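Counter too crowded, tray keeps filling up with junk — help

Started by stuvetti_nadine

stuvetti_nadine
OK so we redid the counter in November, marble look, white with gray in it, love it, and I already can't find it. Small kitchen. Toaster oven AND a toaster, plus the cutting board has no home so it just lives in the middle. Bought a wooden tray to "corral" stuff and now the tray is the problem. Chips go in it. Long things go in it. My husband puts anything in it.

Budget is 200 tops. No drilling into the backsplash, I mean it.

Libor H
What's the depth front to back? And do you use both toasters

stuvetti_nadine
Both every day. He does bread in the toaster, I do everything else in the oven. Don't start

tobi_oyewole
I'll start. Lose the toaster. A toaster oven makes toast, its in the name

Libor H
It makes bad toast. Takes forever, dries out. I'd keep both and get the board off the counter. Boards can stand on edge behind something.

stuvetti_nadine
Pics. Didn't tidy first

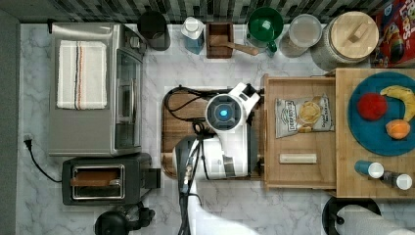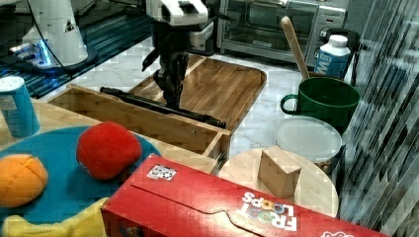 2 min read

wissamk
ok first thing, cords. There's a coiled black one lying right on the cutting board in the first pic. Food goes there! Velcro tie, hang it inside a cabinet door, done. Cheapest fix in this whole thread

tobi_oyewole
Also the towel on top of the toaster oven. Please move that. Those tops get hot

stuvetti_nadine
It's folded! It's been there for years. But ok fine, moving the towel. Stripey one my mom gave me so I'd rather not burn it

wissamk
years lol. Hook on the end of the cabinet, the stick on kind. not drilling so you're allowed

Marwan T.
Going to disagree with the lose-the-toaster people. Appliances aren't what makes it look busy. It's the little stuff. Canister, dish soap, big jar, plastic container, mug, cereal, all out at once. Cereal and chips are pantry things. Put those two away and look again before you spend a cent.

stuvetti_nadine
Pantry is full. Pantry is a shelf, Marwan

Marwan T.
Then the pantry is the project :)

Libor H
What's the long black rod in the tray, second pic?

stuvetti_nadine
Part of something. It's been going in and out of that tray and I keep meaning to find out what it goes to

tobi_oyewole
this is how trays die

Libor H
Seriously though. A tray with no job turns into a drawer with no lid. Give it one job. Ours is coffee only and if it's not coffee it gets evicted. 4 people in the house and it works, mostly

wissamk
we did oil + salt + pepper. same idea. also easy to lift when you wipe down

stuvetti_nadine
Could do breakfast? Bread, cereal, the jar. Then it sits by the toaster

Marwan T.
Cereal box will stick up like a billboard. Decant it. You have that big glass jar with the wood lid, whats even in it

stuvetti_nadine
NOT decanting cereal. I have a life

tobi_oyewole
+1, decanting is a scam, you wash the jar forever

Marwan T.
Agree to disagree. I've done it since we moved and the bag never goes stale.

Libor H
Wooden spoon standing in the green mug is nice btw, keep that. Just get a heavier crock if you add more spoons, mugs tip

stuvetti_nadine
Noted. So plan is: cord off the board, towel on a hook, tray = breakfast only, chips somewhere else, board on its edge at the back. Looked at a Pluvmont shelf riser for 40, worth it or no?

wissamk
measure the gap under your uppers first. I bought one without measuring and teh big jar wouldn't fit under. sent it back

stuvetti_nadine
Good call. Measuring tonight

tobi_oyewole
still say lose the toaster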